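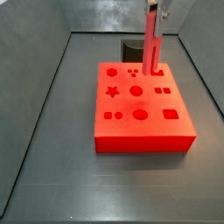
PLUNHAM, March

Open House at the Prelix Automation Laboratory: Photo Gallery

The Prelix Automation Laboratory opened its doors to the public this month for its annual Open House, held on the ground floor of Barredo Hall. The laboratory received 391 visitors over the course of the day, including students from area schools, families, faculty from other departments, and representatives of industry. The selections in this gallery come from the shape-insertion demonstration at Station 2.

Gripper and piece at the back of the board. A pink piece, slotted at its lower end, is held upright just over the foam. The notched opening at the back right corner of the board is beside its tip.

About the Demonstration

Shape insertion is a long-standing exercise in robotic manipulation. The robot must hold a piece securely, bring it to the correct opening, turn it to the correct angle, and lower it without jamming. A person does this largely by feel. For a robot, a small error in position or angle is enough to stop the piece at the rim of the hole, and much of the laboratory's current work concerns what the robot should do next when that happens.

The board used at Station 2 is cut from foam. Its openings include a star, an oval, a hexagon, and several openings made up of two or three smaller holes. Visitors were invited to guess which shape would be the most difficult for the robot. The star received the most votes at nearly every session. Laboratory staff explained that the multiple-hole shapes generally require more care, as every part of the piece must line up at the same time.

"A round peg can be turned any way you like and it will still fit," said Upendo Obura, research engineer, who led the afternoon sessions. "Once you have two legs that each need their own hole, the angle matters a great deal, and the robot has to get it right before it pushes."

Demonstrations began at 10 a.m. and were repeated through the day, with a longer technical session at 2 p.m. for visitors with a background in engineering. The technical session covered gripper selection, camera placement, and the methods used to record and review insertion attempts. Questions at this session ran well past the scheduled end, and staff remained at the station to continue the discussion.

Other Stations

Two further stations were open on the same floor. At Station 1, staff presented a conveyor sorting line developed with Custar, the laboratory's industry partner for the past several years. Station 3 was set aside for younger visitors, who used hand-operated grippers to move and stack small objects – an activity that proved popular with adults as well. Printed activity sheets for Station 3 are available on request from the front office in Barredo Hall.

Guided tours of the building left from the main lobby on the half hour. The tour route included the machine shop, the electronics room, and the new teaching space, which adds 3285 square feet to the laboratory and will be used for undergraduate courses beginning in the fall term.

Remarks From the Director

In her welcome to visitors, laboratory director Naomi Shemweta spoke about the value of showing research while it is still in progress. "We would like people to see the work as it is done on an ordinary day," she said. "Some attempts succeed and some do not, and both are useful to us." She thanked the students and staff who prepared the stations, and recognized Custar for its continued support of the student fellowship program.

More than one visitor asked why foam was selected for the board. Staff noted that foam gives slightly under pressure and can be recut at low cost when a new shape is needed. Harder boards are planned for a later stage of the project.

A wider look at the openings. The gripper is at the back right corner, with the hexagon and the group of three round holes to its left. The star, the center circle, and the pair of squares make up the middle row.
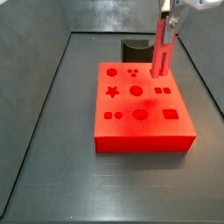 Visiting the Laboratory

School and community groups may request a tour of the Prelix Automation Laboratory during the academic year. Tours last one hour and are offered on Monday mornings, subject to staff availability. Groups of up to 25 can be received at one time; larger groups will be divided between two guides. Requests should be submitted at least three weeks in advance and should state the size of the group, the age of the participants, and any access needs.

Barredo Hall is fully accessible from the east entrance. Visitor parking is located behind the building – permits are issued at the front desk on arrival.

Use of Photographs

Photographs in this gallery may be reproduced for educational and news purposes with credit to the Prelix Automation Laboratory, Plunham. Requests for high-resolution files should be directed to the laboratory's communications office.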